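How to get a late assignment accepted at Sternham

Posted 2018-07-26

Every term somebody discovers that the late form exists, usually at 11 at night with the essay due the next morning. If that's you, welcome. Put the kettle on.

First, find the form. It lives on the Saltari portal under "Student Services", then "Other", then a second "Other". Print 2 copies. The office keeps one and you'll want the other when the office can't find theirs.

Fill in the reason box. It holds four lines, so your full medical history won't fit. "Sick, note attached" does the job. "Personal growth" was tried in April and did not. 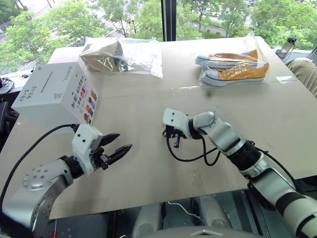
Signatures are where most forms go to die. You need your subject teacher and your year coordinator, in that order, and the coordinator will check. Catch the teacher before first bell, not at lunch, when the staff room door develops a sort of force field. Bring the form flat in a folder and sign it on a proper surface. A proper table is ideal, while a locker door gives you a signature that looks forged, and then you're having a different conversation.

Hand it in at the Boychuk building, front counter, before the new due date. Under the door doesn't count. Ask for a stamp on your own copy.

You lose four percent a day without the form, and the count includes weekends. Group projects need one form per person, except in Imisach house, where the coordinator takes a single form with all the names on it. Form 43 is for excursions. Don't use Form 43.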